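Garment folding from hand-held demos: filtering by start state

hedness_lab
Posting a result from our shirt folding set, as the thread on data filtering went quiet. We recorded 1590 demonstrations with hand-held grippers in bedrooms, two grippers per operator. Policy A trained on all of them. Policy B trained on the 991 where the shirt starts flat, front up, collar away from the operator.

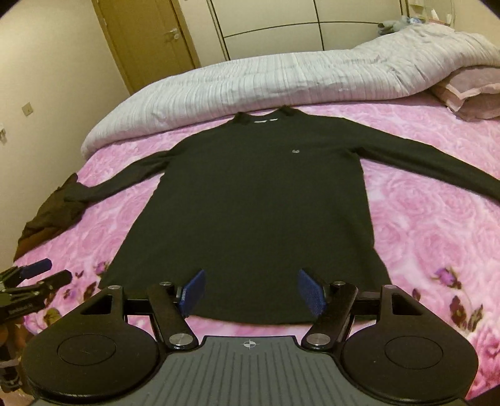 Policy B did better on flat starts and much worse on anything rotated. No surprise in the second part. The first part I did not expect, given that A sees every one of B's episodes as well.

zeker
How many gradient steps each? If both ran for the same number, B saw each flat episode more often. You may be measuring that.

hedness_lab
Same number of steps. Fair point. I will rerun A with the flat episodes weighted up to match.

trestthorpe2
I don't agree that the filter is clean. "Flat" is a human label, and your annotators will accept a wrinkled torso and reject a bent sleeve, or the reverse. We tried this on 2000 towel episodes and two annotators split badly on the borderline ones.
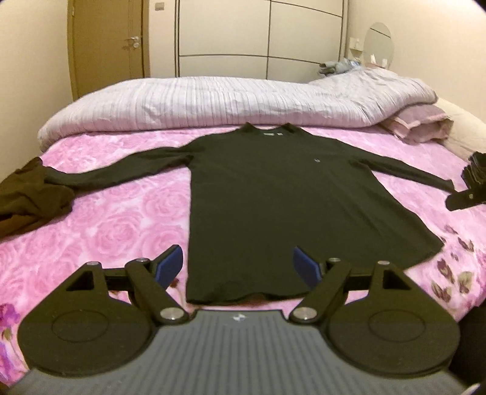 Sleeve angle matters more than torso wrinkles in my experience, as the first grasp is normally near a cuff or the hem. Take a long-sleeved shirt with both sleeves spread out and the hem just in front of the fingertips: I'd pass that, but the left sleeve ends near another dark garment, and a segmentation-based filter could easily merge the two. So an automatic label has its own bias.

zeker
Merging is a mask problem. Use the Zhong filter, it works on keypoints.

trestthorpe2
It also fails on dark cloth. Collar points are fine, cuffs are not.

hedness_lab
We used human labels only, one pass. I can get a second pass on a subset and post agreement in August with the reweighted run.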